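2024-01-29

Guard door switches, again

I said last summer that I would write up what happened with the interlocks on the case packer once I had enough run time to be sure of it. It has been long enough.

For anyone who hasn't read the older posts, I work in maintenance at a plant in Plondutdale. We pack dry goods. The machine in question is a Briltach case packer that was already well used when we got it. It has a full perimeter guard with 6 hinged doors, and every door has a safety switch on it. Open a door and the machine stops. Close the door, press reset, press start, and it runs again. That is how it is supposed to go.

What we had was a machine that stopped with all the doors shut. The display would say "guard open" and the operator would walk around, push on each door, and press reset. Usually it took the reset. Then it would run for an hour, or four minutes, and do it again.

The switches were the old tongue type. There is a metal key on the door and a slotted head on the frame. The key goes into the head when the door closes and works the contacts inside. I have nothing against them. They are simple and you can see how they work. But they want the key to go in straight, and a door that has been slammed for years does not go in straight. You could see bright marks on the sides of most of the keys where they had been rubbing on the slot.

The first thing I did was the wrong thing. I replaced the switch on the door that got blamed most often, the one by the glue unit. I had a spare on the shelf and it took less than an hour. The faults went away for a shift and a half and I felt pretty good. Then they came back.

The trouble was that all the doors were wired in one series string into the safety relay. The relay knew the string was open, and that was all it knew. The display could not say which door because nothing in the panel could tell it. So the blame went to whichever door the operator pushed on right before the reset worked.

Adjoa Asamoah runs controls for us and she pulled the fault history out of the PLC for July. It came to 1173 guard stops in the month. I thought that was a mistake when she sent it over, so I went and compared it with the paper log at the machine. The paper log had 68. People had quit writing them down. I don't blame them for it. If you wrote down every one you would do nothing else, and no one had ever come back to them about the ones they did write.

That gap bothered me more than the faults did. When people get used to a safety stop that means nothing, they stop looking before they reset. They also start thinking about how to make it go away. I found a spare key on a piece of string hanging inside the electrical cabinet of another machine that same month. It was not in a switch when I found it, but I know what a loose key is for. I took it down and gave it to my supervisor. We had a talk with both shifts that was more useful than I thought it would be. The main thing that came out of it was that they had been reporting the false stops for a long time and felt like they were talking to a wall.

So the fix got its own work order, number 1851, and we did it properly over two weekends.

First we did the doors. This was most of the labor. Three of the hinges had worn pins and one frame post had been hit by something, probably a pallet jack, and was leaning in at the bottom. We shimmed the post base, put in new hinges, and added a real latch to each door. The old setup had been using the interlock key to hold the door in line, and that is not what the switch is for. A safety switch should not be the door stop either. Two of ours were taking the full hit every time the door closed.

Then we changed the switches to coded non-contact ones from Wullik. They have no key and no slot, just an actuator on the door and a sensor on the frame, and they put up with a few millimeters of sag. They can still be chained in series, but each one has a separate diagnostic wire. We ran those back to spare inputs on the PLC. The safety function does not depend on those wires at all. They are only there so the display can say "door 4" in place of "guard open".

Coded matters, by the way. The plain magnetic kind can be fooled with another magnet, and every shop has magnets. With a coded actuator you need the matching part. There are low coded and high coded versions, and the high coded ones only accept the one actuator they were taught. We went with high coded. It is a small nuisance if you lose an actuator, since you have to teach the new one and the sensor only lets you do that a limited number of times. We put a note in the cabinet about that.

We mounted the actuators with one-way screws. Keep the right bit somewhere you can find it. Ours is in the locked drawer with the calibration tags.

After that came the testing, and I would tell anyone doing this job to plan more time for it than for the wiring. Each door got opened with the machine running empty, and we wrote down that it stopped and that it would not restart on its own when the door closed. Then each door again with the machine stopped, to see that start was blocked. Then we pulled one channel at a time at the terminals to see that the relay caught it. Adjoa did the list and I did the doors. She found one sensor where I had swapped the two channels with the next one in the chain. It would have worked, but it would have made a mess for the next person looking at the drawings.

The one argument we had was over the reset button. The old one was on the main panel, where you could not see the back of the machine. You could be standing behind the magazine, someone could close the door and reset, and they would have no idea you were in there. I wanted it moved to the corner post. The production side didn't want people walking the extra distance. We moved it. From the corner post you can see every place a person can stand inside the guard.

The guard panels themselves are Hofstetter mesh and they were fine. I only had to replace a few clips.

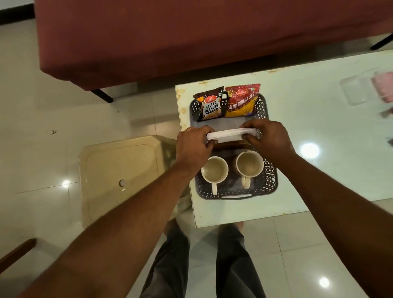

Salted peanuts, two mugs and a napkin.

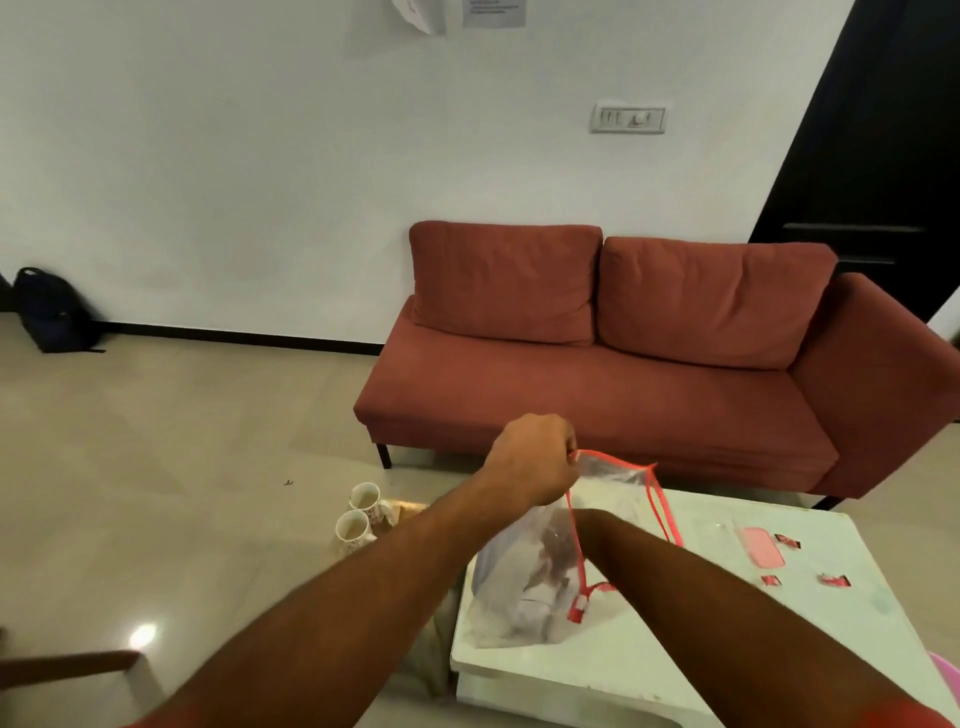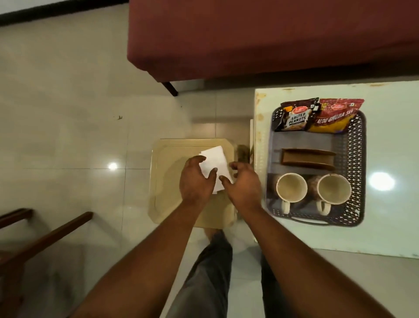 As for results, the machine still stops on doors. The difference is that when it does, someone has opened one. We have had a handful of real faults since the change and every one came up with a door number. One was a cable that had been pinched under a tray cover when the cover was put back on. Another was a door 2 latch that worked loose, and the operator tightened it and wrote it in the log, which I was glad to see.

I still want to do the infeed side. There is a tunnel guard there with no switch at all, just bolts, and it gets taken off for jams far more often than a bolted guard should. If a cover comes off every shift then it is a door, whatever the drawing calls it. I have asked for two more sensors and a hinge kit. The sensors are on order. The hinge kit has to be made up by an outside shop and I don't have a date for it yet.

A couple of people wrote to ask which relay we used. It is the same one that was in there before. The relay was never the problem, so we left it alone and only checked that it was suitable for the outputs on the new sensors. Check that before you buy. Some older relays put test pulses on the line that the electronic outputs don't like, and you will be chasing a different set of false stops.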